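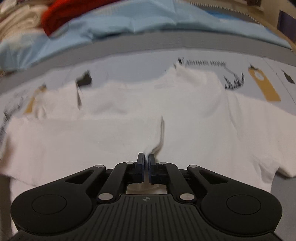 Should you buy soft finger pads or hard ones for picking up cloth? Soft, if most of what you pick up is thin and flat, and you can go back to hard ones for towels and jeans.

I've been going back and forth on this since September, when Usha Venkataraman lent me two sets of fingers and told me to stop complaining and try them both. One set is from Filis and has a rubbery pad with a bit of give. The other is the Stetsiuk set, which is stiff and a little shiny and looks (to me anyway) like it belongs on something much more expensive. They both fit the same hand-held gripper, so swapping takes a small screwdriver and about as much patience as changing the battery in a kid's toy.

T-shirts are where I spent most of my time. The trick with a shirt lying flat is that there's nothing to grab! You have to come down with the fingers a little open, press, and let them drag the fabric together into a little ridge. With the Filis pads I can do that pretty lightly. With the Stetsiuk ones I have to push harder, and half the time they just skate over the cotton and close on air – very annoying when you're on shirt number 13 and your tea is getting cold.

Hems and seams are another story. The stiff fingers are great at those. They slide under a thick edge and hold on, and they let go cleanly too, while the soft ones sometimes keep hold of the cloth for a moment after I open up. Ilse Seidel says a dusting of cornstarch fixes that. I haven't tried it and I'm a bit scared of what it would do to the joints.

I logged 488 grabs before I got bored of writing them down, and I'd like to get to 900 before I hand everything back. My notes are a mess, mind you. For the first week I was writing "ok" and "okay" for two different things and I no longer remember what the second one meant.

A couple of people asked about the camera. I'm on the wide Vedeo lens now. It's better for seeing where the sleeves are, but things smear when I move fast, so I'm teaching myself to slow down just before the fingers close. Tamara Sirko swears by a narrower lens and I may borrow hers.

Next up is socks. I have seven pairs washed and ready, all black, which may have been a mistake.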